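Plumwood Monthly > Features > Made at Home

Two Arms, One Shirt and a Lot of Purple Cable

November | By a Plumwood contributor

I have wanted a machine that does my laundry ever since I had laundry. So when a bench came free at Nurmi, the shared workshop where I rent time, I signed up for the 6 a.m. slot (the cheap one!) and started building. The first arm fell over. The second arm was fine, so I built another like it, and now I have a pair bolted to the front of a white tabletop with lavender panels on three sides.

The job I've given them sounds easy. Pick a shirt out of a heap, get it onto a hanger, hang it on the rod. A toddler can nearly do it, and I have spent 503 dollars on motors alone finding out how good toddlers are.

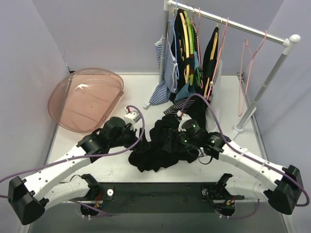
Cloth is the whole trouble. A block stays a block when you grab it, but a shirt turns into a different shape every time you touch it, and my code, which I call Kurnex, has to guess where the edges went. Black is the worst. With both grippers down on that bunched-up black one I can barely tell fingers from fabric myself, and I built the fingers! I tried 36 runs on dark stuff in one weekend and got two I'd show to company. Stripes go a lot better, so I keep striped things on the rack for morale.

I also learned to leave slack in the wiring. My early version had everything tied down tight and neat, very handsome, and the first big reach yanked a plug right out of the wrist. Now I give each joint more cable than looks sensible and tie it only where the link doesn't bend.

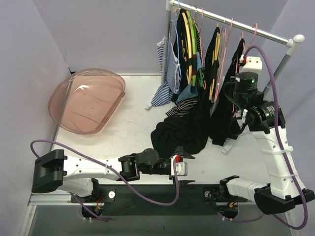
Working near the rack scares me more than the heap does. Hangers swing, hooks catch, and one bad move can drag the whole row along. I run at 70 percent speed there, and slower if I've had no coffee. The right arm has its bracket up against the black clothes near the end of the rod, with the left one down by the pile, and getting the two of them to share a table like that took me most of the summer. The fix was a scheduler called Itov that another member had lying around - it makes one arm wait while the other finishes its reach.

My goal is 100 shirts without me stepping in. My best streak so far is four. I'm back on the bench at six tomorrow with a new set of finger pads and a bag of socks, which I'm told are even harder.

Shares 70 | Comments 36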